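About Nomwood

Nomwood makes and sells play kitchen sets for homes, preschools and child care centers. We started in 2011 with one line of play fruit and a mailing list of 31 customers, most of them teachers. Today our catalog has 110 items, and everything in it is meant to be poured, stirred, stacked, served and put away again.

Our pieces are sorted and tried out together on plain white tables before a set goes into the catalog.

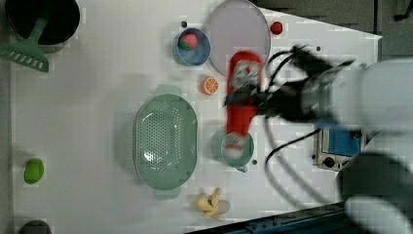
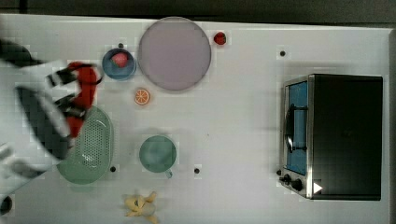 Play fruit and kitchen pieces on the table, with the blue bowl, the green colander and the orange slice in both views.

What we make

A Nomwood set mixes play food with dishes and kitchen tools. We think children get more out of a strawberry when there is a bowl to put it in. A cup should have a handle a small hand can hold, and a colander should have real holes, so that it can go out to the water table in the summer.

We keep the colors simple. Fruit comes in the colors children expect, and dishes come mostly in soft greens, blues and purples. Teachers asked us for this early on, as it makes sorting games easier to set up and cleanup quicker at the end of the day.

The Hundon set is our oldest and still the one we sell most. It was designed for one or two children at home. The Restrepo set is larger and is packed for classrooms, with 51 pieces and a printed list that fits inside the lid of the box. Both can be added to piece by piece. If a plate goes missing, you can order one plate.

How we choose pieces

New pieces are tried with the old ones first. We set them out on a table, move them around and see what fits in what. Does the fruit fit in the cup? Can the bowl sit on the plate without sliding? A piece that only works by itself usually goes back to the drawing stage. Last year we looked at around 200 samples and kept a small part of them.

After that, samples go to a few preschools near us for a month. The teachers send back notes, and sometimes the samples come back too, a good deal more worn than when they left. The notes are the most useful part - they tell us which pieces get fought over and which stay at the bottom of the bin.

Where we work

Our office and packing room share a building with Lullex, the company that prints our boxes and labels. Orders are packed Monday through Thursday. We close for two weeks in August, when most schools are between terms, and orders placed during that time ship when we return.

Visits and orders

Schools and centers can order by purchase order. Teachers who would like to look at the sets before buying are welcome to visit the packing room, but please write first so we can have the boxes open - the contact form is on the next page. Replacement pieces are listed under Parts, sorted by set and then by color.

Page last updated September 13, 2019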